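How to oil a tabletop without ruining your week

Oiling a table is an easy job that people make hard by starting it at nine in the evening. Start in the morning, on a day when you can eat your meals somewhere else. I did mine on a Thursday and had toast on the stairs until Saturday.

You will need hard wax oil, sandpaper in 120 and 180 grit, a few cotton rags and a vacuum cleaner. I used a tin of Flovdale, which smells like a boatyard and costs like a boat. Ea Bech, who has oiled far more furniture than I have, swears by Kjærgaard and considers my choice a character flaw. Both work.

Clear the table and wash it with a barely damp cloth. Leave it for 4 hours. Then sand with the 120, always along the grain. You will be tempted to go across it to shift a stubborn ring. Those scratches hide beautifully until the oil goes on, at which point they can be seen from the street.

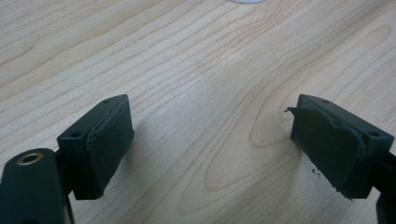
Go over it all again with the 180 and stop there. Finer paper closes the surface up and the oil just sits on top, sulking. Vacuum, wipe, then vacuum again, including the floor, or the dust will be back before you've found the tin opener.

Stir the oil, don't shake it. Pour out a puddle no bigger than a jam jar lid and rub it in until it seems to have vanished. Repeat until you reach the far end. After 15 minutes, wipe off everything that hasn't soaked in. It will feel like throwing money away. Leave it on, though, and you'll have a sticky table well into May.

Lay the used rags flat outdoors to dry, or soak them in water. Oily rags in a heap can catch fire by themselves, and that part isn't a joke.

Give it a second, thinner coat the next day. Keep hot pans and wet glasses off for 21 days, and if visitors ask why they're being handed three coasters each, blame the tin.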